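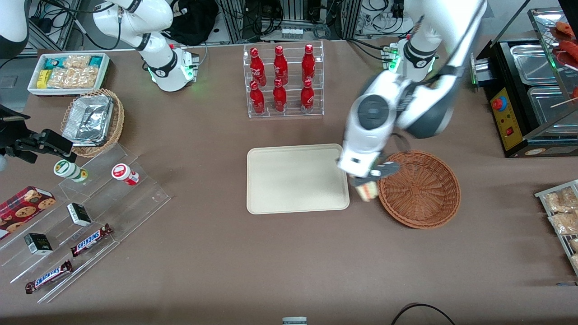

Snack and drink counter, Gandton site: tiered bottle rack, serving tray and wicker baskets in the current layout.

Progress report, Kemance counter layout project
Reporting period: February

1. Work completed
The counter arrangement at Gandton was revised in line with the plan agreed at the start of the period. Bottled drinks now stand in a clear acrylic rack on two tiers, three bottles to a tier, with the upper row set slightly behind the lower one. Bagged crackers and wrapped bars share a white tray at the corner of the table. A round wicker basket in front of it takes foil containers. The clear stepped stand remains on the left side.

The beige serving tray and the shallow reddish-brown basket are kept free between orders. Small boxed items are assigned to the basket and drinks to the tray.

2. Stock and storage
Brurnero delivered 800 snack units against the first order. Of these, 62 were set aside with damaged outer packaging and will be credited on the next invoice. Reserve stock is held in the back store on the two lower shelves — the top shelf is too high for safe daily use.

3. Open items
The snack tray holds mixed products, and smaller packets tend to slide under the larger bags. Dividers have been priced but not ordered. Shelf labels are in draft. The second rack requested from Manalastas has not arrived, and the delivery date is unconfirmed.

4. Spending
Spending is within the approved amount. The dividers would add up to $100, which can be met from the fittings line.

5. Next period
Order dividers on approval, print labels, and repeat the stock count before the second Brurnero delivery.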